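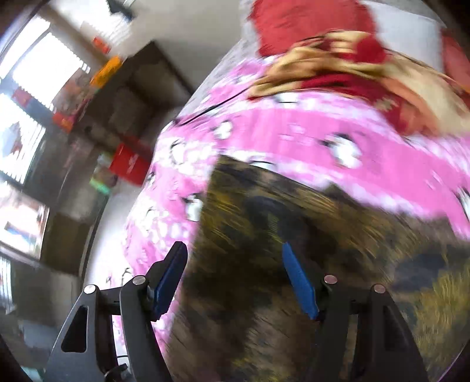
Hi Celeste,

Progress update on the Flustport oral history project, covering December up to 14th March. I know the form has boxes for all of this, but you said last time you'd take a plain letter, so I'm holding you to it!

The recordings first. We now have 40 full interviews, up from a pretty thin pile when I last wrote, and they come to 144 hours of tape. Most are people who worked at the old Fleury cannery or grew up on the streets behind it. The longest is Sebastián Ocampo, retired net mender, who talked through two whole afternoons and then called me the next morning with corrections (all good ones, mostly dates and the names of boats).

Typing everything up is slower. Zdeňka Hájek has been doing the bulk of it and she's wonderful, but the older accents are hard going and so is the cannery slang. We've started a word list. "Flulter" is on there three times with three meanings, and I've given up picking a winner. At this pace I think the typing will be finished about two months after the date in our original plan, and I'd like to ask for that extension now instead of springing it on you later.

Money: we've spent $1204 of the equipment line, mainly on two recorders and a decent pair of microphones. I had set aside $900 for travel and have barely touched it, as so many people preferred to come to us. Could I move half of that over to typing? Tobias Strickland has the receipts and will send them separately.

The school visits haven't gone well. We planned four and managed one, and the kids were great but the class was far too short to play more than a couple of clips. Catalina Fuentealba at the library thinks an after-school club would suit it better, so we're talking about that.

Next up are the Dristness families, who I've been chasing since before the holidays, and then the listening evening at the library. I'd love you to come if you can get away. There will be soup.

All the best, and call me about the travel money whenever suits.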